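作業記録　2021年7月30日
案件名：Plostley(台所環境シミュレーションにおける把持計画系の改修)
記録者：Fadwa Tazi
共有先：Loubna Benjelloun、Daichi Wada、Abdelghani Tazi

1. 本日の目的
前回の記録で保留とした、流し周辺における軌道計画の失敗について原因を切り分ける。対象は計画器本体、衝突判定用の形状モデル、および両者を接続する前処理の三か所とする。知覚系の評価は本日の対象に含めない。

2. 構成
計画器は社内版Salinasの現行枝を使用した。乱択木による経路探索の後、平滑化と時間配分を行う従来の構成である。反復上限は2780回とし、乱数種は固定した。衝突判定の余裕幅は全リンク一律の設定から始め、後述のとおり途中で手先のみ分離した。場面の読み込みと関節値の記録にはEdolitzの補助スクリプトを用いている。開始姿勢は52種を用意し、前回と同一の並びで投入した。

3. 経過
午前の実行では、流しの手前に手先を下ろす目標に対して失敗が集中した。戻り値はいずれも「目標姿勢が衝突状態にある」であり、探索に入る前の検査で棄却されている。すなわち経路探索の反復数を増やしても改善しない種類の失敗である。反復上限を1000回に下げて同じ条件を流したところ、棄却される目標の組は完全に一致した。

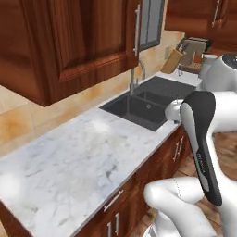
棄却の判定に用いる形状は、描画用の形状とは別に保持されている。この点を確認するため、衝突形状の一覧を書き出し、名称ごとに描画側と突き合わせた。描画側では二槽の流しの後縁から高い水栓が立ち、吐水口が左の大きい槽の上まで弧を描いているが、衝突側ではこの水栓が一つの凸包で近似されており、弧の内側の空間がすべて占有扱いとなっていた。凸分解の処理で最大分割数が既定値のまま残っていたことが直接の原因である。設定ファイルの該当行は、場面変換を担当する前処理側に置かれていて、計画器側の設定からは参照できない。

分割数を引き上げて衝突形状を再生成し、同じ52姿勢を再投入した。水栓に起因する棄却は解消した。一方、判定に要する時間は形状数に応じて増えるため、全物体に一律で適用することは避け、物体ごとに分割数を指定できるよう前処理を改めた。既定値は変更していない。

次に、手先の余裕幅を見直した。従来は腕の各リンクと指先に同じ値を与えていたが、流しの縁に近い目標では指先の余裕幅が過大であり、縁との接触とみなされる場合が残った。指先のみ別の値を読むように改め、腕側は据え置いた。この変更は設定項目の追加を伴うので、旧形式の設定ファイルを読んだ場合は従来値を引き継ぐ扱いとしている。旧形式での読み込み試験は通過した。

4. 確認実行
午後は、変更後の構成で天板側の目標も含めて確認を行った。天板上の目標は物体の配置を伴わない位置決めのみとし、把持の生成は無効にしてある。計画の成否のほか、平滑化後の関節速度が上限内に収まるかを同時に記録した。速度の超過は認められなかった。ただし、手首の関節で往復が生じる軌道が散見され、平滑化の評価関数が手先の移動量のみを見ていることに起因すると推定している。関節移動量の項を加える案を検討中である。

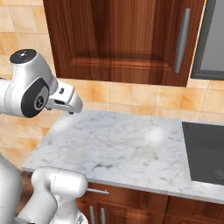
Loubna Benjellounからは、評価関数に項を足す前に逆運動学の解の選び方を固定すべきではないか、との指摘があった。開始姿勢に近い解を選ぶだけで手首の往復は減るはずであり、平滑化側で吸収すると、後から原因が追えなくなるという趣旨である。妥当な指摘と判断し、評価関数の変更は保留とした。現行の実装は最初に見つかった解を採用しており、解の候補を列挙する機能自体はすでにある。列挙数は最大70とし、開始姿勢との関節空間の距離で順位付けする方針で実装を進める。距離の重みは関節ごとに与えるが、初期値は均一とする。

5. 変更点の控え
前処理：物体別の凸分解分割数の指定を追加。未指定の場合は従来の既定値。
計画器：指先の余裕幅を独立した項目として追加。
記録：棄却時に、衝突した形状の名称の組を必ず出力するよう変更。従来は最初の一組のみで、切り分けに支障があった。
試験：水栓の弧の内側を通る経路を回帰試験に追加。目標姿勢の検査と経路途中の検査を別項目とした。

6. 未了事項
(1) 解の順位付けの実装。担当はDaichi Wada。重みの読み込み形式については、着手前に記録者と調整する。
(2) 衝突形状の再生成を場面の読み込み時に自動で行うか、事前に作成して保管するかの決定。読み込み時間の計測結果を待つ。
(3) 棚の扉の取っ手についても、凸包による近似が粗い可能性がある。本日は目標を近傍に置いておらず、影響は未確認。Abdelghani Taziに一覧の照合を依頼した。
(4) 旧形式の設定ファイルの廃止時期。8月の定例で扱う。

本日の出力と設定一式は共有領域のPlostley配下に保管した。再実行の際は、前処理を先に更新してから計画器を更新すること。順序を逆にすると、指先の余裕幅の項目が未定義として停止する。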